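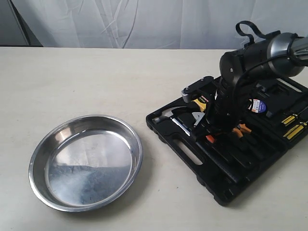
The comma that changed a handbook: a talk with an editor at Treta

She has been fixing other people's punctuation for most of her working life, and she still gets excited about a comma. We met at the Galtdale public library, in one of the little study rooms upstairs, and I'd barely sat down before she had a page of a staff handbook out on the table and was tapping a sentence with her pencil.

"Read it out loud," she said. "Go on. Tell me who gets the parking permit."

The sentence was: Employees who work night shifts may apply for a permit. I told her the night shift people did. Then she wrote it again underneath with two commas in it, so that it read: Employees, who work night shifts, may apply for a permit. Now the whole company works nights, and every one of them can apply.

"Two tiny marks!" she said. "Same words, same order, and you've just given parking to the entire building."

She works at Treta, a small editing shop that handles manuals, handbooks, newsletters and the odd museum guide. The handbook on the table belonged to Prunach, a company that had asked for a plain-language rewrite and ended up with something closer to a grammar course. The old version ran to 384 pages. She read all of them twice, the second time looking only for clauses that begin with "who," "which" or "that."

I asked why those three.

"Because they're where people guess," she said. "Everybody learned some rule in school about pausing for breath, so they put a comma wherever they'd breathe. And some people breathe a lot."

The way she explains it, a relative clause can do two different jobs. It can pick out which thing you mean, or it can add a bit of extra news about a thing we've already pinned down. If it's picking out, no commas. If it's extra, commas on both sides, unless the end of the sentence takes care of the second one. Grammar books call these restrictive and nonrestrictive clauses (or defining and non-defining, depending on where the book was printed), but she doesn't lead with the names when she teaches.

"I ask people to cross the clause out," she said. "Take 'My brother who lives in Galtdale is a plumber.' Cross out the middle and you've got 'My brother is a plumber.' If I have one brother, fine, we haven't lost him, so the clause was extra and it wants commas. If I have three brothers, now you don't know which one to call when your sink backs up."

She loves that example because the comma tells you how many brothers there are, without a number anywhere in the sentence. A reader picks it up without noticing. She wishes more people knew how much they were already saying.

We got onto "that" and "which," as I suspected we would. In American editing the usual habit is "that" for the clause that picks out and "which," with a comma, for the extra kind. She follows it in her own work and thinks it's helpful. She won't call the other way wrong, though.

"Plenty of wonderful writers use 'which' without a comma to pick something out. It's been around for centuries. If a client wants it left alone, I leave it alone. What I won't leave alone is a comma in front of 'that,' like 'the form, that you signed.' That one I'll chase down the street."

And "whom"? She laughed. She keeps it in formal letters and takes it out of almost everything else, usually by turning the sentence around or dropping the pronoun altogether. "The manager whom you spoke to" becomes "the manager you spoke to," and the reader gets there faster. You can only do this when the pronoun is the object, she pointed out. "The manager who spoke to you" has to keep its "who," or it falls over.

Her favorite find in the Prunach handbook was a line in the section on equipment: Return all tools to the supervisor that are damaged. She read it three times with growing delight.

"The poor supervisor," she said. "Well, 'are' gives the game away, it has to be the tools. But your eye lands on the supervisor first, every time. You're picturing a person with a dent."

The fix was to move the clause next to its noun: Return all tools that are damaged to the supervisor. Better, though now the damage seems to have been done to the supervisor after all, so she went one step further and made it "Return all damaged tools to the supervisor." A clause of three words turned into a single adjective. She did that sort of thing all over the handbook, and when she was finished it had 80 fewer pages, although she gives some of the credit to a larger margin of common sense in the section on holidays.

I wondered whether the people at Prunach had enjoyed any of this. Some did, she said. She ran a workshop for them in November, 41 people in a room with bad coffee, and asked each to bring one sentence from their own email. The best moment came from someone in payroll who had brought "Staff, who have not submitted their forms, will be paid late." It had gone out to 600 addresses.

"She saw it before I said a word. She just put her hand over her mouth. And then she explained it to her whole table, and she did it better than I do!"

Does she correct people's texts? Never, she said, and seemed a little hurt that I'd asked. A message to a friend has its own manners. She leaves commas out of hers all the time, and her shopping lists have no grammar whatsoever.

The next job on her desk is a set of recipe cards from Duangkaew, a cooking school that wants its instructions to work for students whose first language isn't English. She's already been through the first batch and found a good one: "Add the onions to the sauce, which should be finely chopped." She'd like to run a whole workshop on recipes if the school will have her, and she has started collecting sentences for it on index cards, which she keeps in her coat pocket. She checked that I was planning to put a comma before that "which." I was, I only have the one set of cards to tell you about.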